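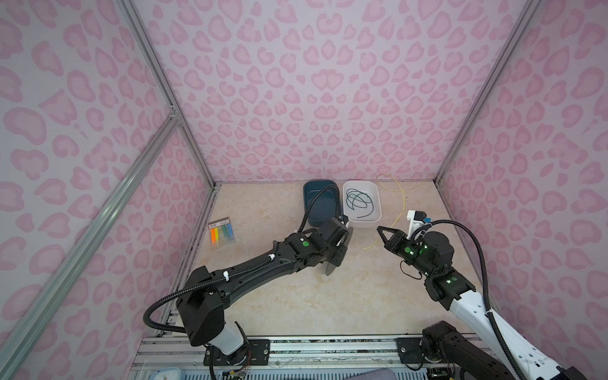

Pink leopard-print walls, metal corner posts

Thread: Fladstead qualifier – did anyone else think those greens were unfair?

lukian_m
OK so I'm back home, my feet still hurt, and I need to get this off my chest before I bore my wife with it again. I missed the cut at the Fladstead amateur by 2 shots. Two! And I three-putted the last three holes. I know, I know, everybody has a story like that, but I'd really like to hear from people who played the same afternoon wave, because I think the 16th pin was somewhere it should never have been.

For those who weren't there, it was cut on the front right, on the slope, maybe four paces over the bunker. If you were above the hole you were basically putting off the green. I had twelve feet downhill, touched it, and watched it roll all the way down to the collar. The guy I was playing with did the same thing from closer. His putt even caught a piece of the cup!

So am I just whining or was that pin over the line?

Howard Marsden
You're whining a little :) I had the same pin in the morning and made par from below the hole. You could see from the fairway where it was. Middle of the green leaves you a putt across the slope, short leaves you an easy chip, and the only bad spot is long. Where did you hit it? Long.

I'm not saying it was a nice pin. It was a nasty pin. But it's a qualifier, and they want to find out who can leave the ball in the right place.

lukian_m
Howard, morning greens and afternoon greens were two different golf courses. It was sunny and blowing from lunch on and they got quicker every hour. You putted on those when they still had some dew on them!

Howard Marsden
Dew was gone by my fourth hole. I'll give you the wind though. We had hardly any.

BerilS
I was in the afternoon wave too, three groups behind Lukian I think (were you the one in the orange hat?). I agree about 16. I saw a whole group in front of us stand on that green forever, and when we finally got up there the grass around the hole had gone that shiny gray-brown color. I hit a good shot in there and still made bogey.

What bugged me more was the pace. The 3,000 words of local rules they emailed us had a whole page about keeping up and then nobody from the course came out to move anyone along. We waited on every tee on the back nine. It's really hard to keep any feel in your hands when you're hitting one shot every ten minutes.

lukian_m
Orange hat, yep, that's me. And yes to the pace, I ate both my sandwiches by the 12th.

Howard Marsden
Slow play I'm with you on 100%. Should have been penalties.

Trefor Pritchard
Morning all. Played in this one a bunch of times over the years, missed this one with a bad shoulder, so take me with a grain of salt. That front right pin on 16 is an old one. They used to use it all the time, but that was before they rebuilt the green and shaved everything down. Same spot, a lot more speed. I think somebody went off an old pin sheet and didn't roll a ball past it first.

Also Lukian, and I mean this kindly, you said you three-putted the last three. What happened on 17 and 18? Nothing wrong with those pins from what I hear.

lukian_m
Ouch. OK, fair. 17 I left it six feet short because I was scared to death after 16, and on 18 I knew I needed par and just yanked the second one. So that part's on me. But I wouldn't have been scared on 17 without 16!

I switched to the Tanuvska putter in May, by the way, the heavy one, and I'm starting to wonder. It's great on slow greens. On anything quick it feels like trying to tap in a nail with a sledgehammer.

BerilS
I tried that one in the shop and didn't get along with it at all. I have the Codevska with the bent neck, second hand, and I'll be buried with it. Before you spend any money go and hit a few hundred downhill three-footers with what you've got, though. I was doing 640 putts a week before the season (I kept a little tally in my bag, very nerdy) and that did more for me than any club.

Howard Marsden
640?? My back hurts reading that.

lukian_m
OK that's kind of inspiring. My practice green at home is flat as a pancake, so I'd have to drive over to Özkan's place, the range with the sloped one out back. Might do that this week.

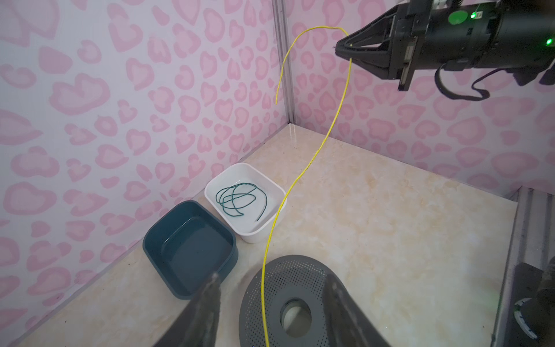 Hacer Türkmen: going to disagree with nearly everyone. The pin was fine in the morning and silly in the afternoon, and that's exactly the problem with playing one cut line across both waves. Look at the scores! Hardly anybody from the late groups got through. Either use softer pins on the exposed holes or have a separate cut for each wave. I wrote to the club after last year's and got a very polite answer that said nothing.

Howard Marsden
Separate cuts would be a mess. What if all the good players happen to draw the morning? You'd be knocking out better scores to let in worse ones. The draw is luck, and you get the good side of it next time.

Hacer Türkmen
Unless you only play one of these a year, like most of us with jobs and kids. Then you can wait a long time for your luck.

BerilS
With Hacer on this. Or at least let us know the wave times before entries close, so those of us driving in from far away aren't paying for a hotel just to get the bad end of it.

Trefor Pritchard
Two waves used to play over two days, one early and one late for everybody. I liked that a lot better, but I can see why they dropped it. It's hard to ask a members' club to give up its course that long.

lukian_m
I'd take two days! Then I could three-putt the 16th twice – once in the sun and once in the dew.

Hacer, would you mind posting what you wrote to them? I'd like to send something too and I'd rather it not sound like sour grapes from a guy who missed by a couple.

Hacer Türkmen
Sure, I'll dig it out tonight. Leave the 18th out of yours.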